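5/29/26
Bench 2, secondary coverage model, cont'd

Picked up where I left off on the target-rate numbers for the corners. Short version: still wrong, but wrong in a way I understand now.

Problem was the snap filter. Prullier export counts a penalty snap as a snap, the Whitlock charting sheets don't. So every corner on the Whitlock side looks like he gets thrown at more than he really does. Merged file had 1831 snaps. Pulled the penalty plays out, 333 of them, way more than I would have guessed. Check whether special teams got mixed in there – I bet they did.

Re-ran press vs off coverage after the pull. Press corners drop a little, off corners hardly move. Makes sense, most of the holding calls are on press anyway.

Still bugging me: how do we score the guy who never gets tested? Right now a corner with no targets in a game gets a blank and the blank gets dropped from his average. So his best games vanish. Dumb. Tried filling with zero, then he looks like a superstar for lining up across from the fourth reciever all night. Tried weighting by who he covered. Better. Needs the matchup column filled in for every snap and Dandano only has it for the outside guys, nothing in the slot.

Film notes, Proseck game from November, second half only:
– boundary corner plays inside leverage on almost everything, gives up the out route and doesn't seem to care
– bails early on 3rd and long, QB sees it, checks down
– safety over the top is cheating to the other side the whole 4th quarter. So they trust the corner. Do we have any way to put that in the model? Safety depth at the snap maybe
– one bad angle on the screen, missed tackle, went for 12

That last one counts against him in tackling but not in coverage. Leave it like that for now.

Stopwatch drill: hip turn timing by hand is too noisy. Two people timing the same rep don't agree, and the gap between them is bigger than the gap between players. Not using any of it. Will go off the video instead and count from first foot plant. Whoever has the good tripod please put it back on the shelf.

To do
– strip special teams, re-count
– ask for slot matchups, even a partial season
– rename the columns, "tgt" and "tgt2" mean diferent things in the two sheets and I got burned again
– redo the chart with man and zone split out, don't send the old one to anyone

Backup of the merged file is on the shared drive, old version next to it. Don't open the old one in the spreadsheet program, it turns the down and distance into dates.

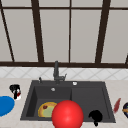

Also the zone snaps need a second pass. Anything tagged "match" got lumped in with man by the script and I'm not sure that's right for pattern match on the weak side. Leaving it alone until the slot data comes in, then will re-tag the Proseck game by hand and see how much the numbers move.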